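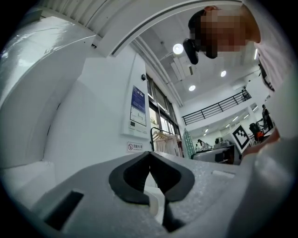

Finger Pad Failure on a Hand-Held Gripper Tool

Project report, Iqra Rana
Submitted 8/1/23

1. Background

My project covers a fault in the hand-held gripper tool that our group used to record garment handling for the Kallel study. The tool is held by a person, and a camera on its body looks out past the finger pads. The recordings are later used to train the robot arm, so the tool has to grip the way the arm grips. If it does not, the recordings are useless for training.

The pads are black and V-shaped, with a white insert sitting in the notch. We bought the pads and made the inserts ourselves. The body is gray and was printed in two halves.

2. What went wrong

The first 90 recordings went well. In the next batch the tool started to drop things, mostly thin fabric. A shirt sleeve would be lifted, slide to one side and fall. At first I put this down to the operator, and we repeated the batch with a different person. The result was the same.

Out of 200 recordings in the second batch, 17 ended in a drop. In the first batch there had been none.

There was also a safety problem, which I should have reported sooner. On one recording the insert came out of the notch while the trigger was being squeezed. The pads closed further than they should and pinched the operator's fingertip. The skin was not broken, but after that we stopped work until the cause was known.

3. Finding the cause

I took the tool apart on the bench and checked three things.

Trigger spring. I compared it with the spare and found no difference in length or pull.

Pads. The rubber was slightly shiny on the inside edges but not torn. I swapped in new pads and the drops continued, so wear on the rubber was not the main cause.

Inserts. Both were loose. The glue had let go on one side, and the insert could rock when the pad was pushed from the side. This let the two arms of the V twist away from each other, and thin fabric slid out through the gap.

The glue we used was Lykkegaard general purpose. The label says to leave it clamped for 60 minutes. I had clamped it for much less because we wanted to start recording the same afternoon. I also had not cleaned the rubber first - there was still a film on it from the mold.

4. Repair

I wiped the pads with alcohol, roughened the notch with fine sandpaper and glued new inserts in, this time with the full clamping time. I also added a small lip to the insert drawing so that it cannot slide out forward even if the glue fails. The changed drawing is in the Stirnuden folder under the old part name.

A hard stop was added inside the body as well. It keeps a gap between the pads when the trigger is fully squeezed, wide enough for a fingertip.

After the repair we repeated the garment recordings and had no drops. I do not know how the glue will hold up over a longer time. The test should be done again in December, when the Pretuver batch is finished.

5. What I would change

The inserts should be checked by hand before every session. It takes a few seconds and I have added it to the start sheet, after the marker board calibration. Drops should be logged when they happen. We only got our count by watching all the recordings again, and that took longer than the repair.

The pinch should have been written up the same day. I waited until I had an explanation for it, and in the meantime another student picked up the tool without knowing. The lab form is short and does not ask for a cause.

Remaining work: print a second body with the hard stop built in, and order spare pads.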